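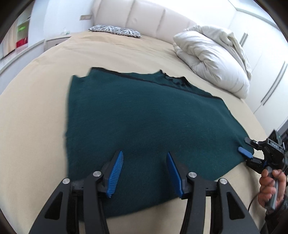
*Green sweater, beige sheet, both grippers. The right one has hold of a corner.*

So I lost most of an afternoon's work to a finger pad, and I'm still a little grumpy about it.

Some background if you're new around here: I've been recording folding demos with a pair of hand-held grippers, mostly on the bed because it's the biggest flat thing I own. Towels first, then T-shirts, and since October I've been on knitwear, which I was warned about and did anyway. My goal was 80 clean sweater folds. A clean fold means both grippers tracked the whole way through, the finger opening logged the whole way through, and a sweater at the end that you'd be willing to put in a drawer.

I got to the end of the day feeling great! Arms like noodles, but great. Then I ran the batch through Pratska, the little checker script I use (I wrote the first half, Signe Solheim rewrote the half that works), and it threw 3,362 warnings. I thought the script was broken. I updated it, ran it again, and got 3,362 warnings. Very consistent of it.

They were all the same warning, too: "jaw closed, opening not zero." And they were all from the left gripper.

My first guess was the cable. It's always my first guess, because the cable has been guilty so many times before. I swapped it, did five folds, same thing. Second guess was calibration, so I redid the open and close routine, which takes 90 seconds per side if you don't rush it. It looked perfect on the plot for maybe two folds, and then the closed value started creeping up again. That creeping should have told me everything. A bad calibration is wrong from the start and stays wrong by the same amount. Mine was wandering off.

I sent the plots to Signe and she wrote back one line: "Take the pad off and look at the back."

Ugh. Fine. I took the pad off and looked at the back.

There was yarn in there. A flat little mat of green fuzz had worked its way in between the pad and the arm, and every time I pinched the sweater it packed in a bit tighter. The pad was sitting proud of where it should be and tilted, so the teeth met at the tip and stayed open at the base. The jaws thought they were shut. They kind of were! Just not where I'd told the software shut was.

The part that bugs me more is the sweater. With the tips doing all the work, the left side had been biting one tiny spot instead of spreading the squeeze along the whole pad, and I found three pulled loops near the hem. I'd been squeezing harder all afternoon too, without noticing, to make up for the grip feeling mushy. If you catch yourself doing that, stop and check your pads. My hand knew hours before the script did.

What I've changed since:

- Pads come off after every batch of knits, and I go over the backs with an old toothbrush.
- I do an empty close at the start and end of each fold, so the drift shows up right away.
- Pratska now stops me after ten warnings in a row. Why it ever let me get into the thousands, I couldn't tell you. (Signe could, and did.)
- Anything fuzzier than this sweater waits until I've got a better seal behind the pad. I have a scrap of thin rubber I want to try.

As for the data, I threw out all the left-hand opening values from that day. The tracking is fine, so I may keep the motion for something else, but I don't trust a grip number that drifts with the lint. Signe thinks I could correct it after the fact by lining up the closes. She's probably right, and she's welcome to do it!

I'm redoing the sweater folds this week, starting with a thin cotton one to get my confidence back. The green one is getting its loops fixed first. If anyone has a good trick for pulling a snag through to the back without making a bigger hole, please leave it in the comments — I own one crochet hook and have no idea what I'm doing with it.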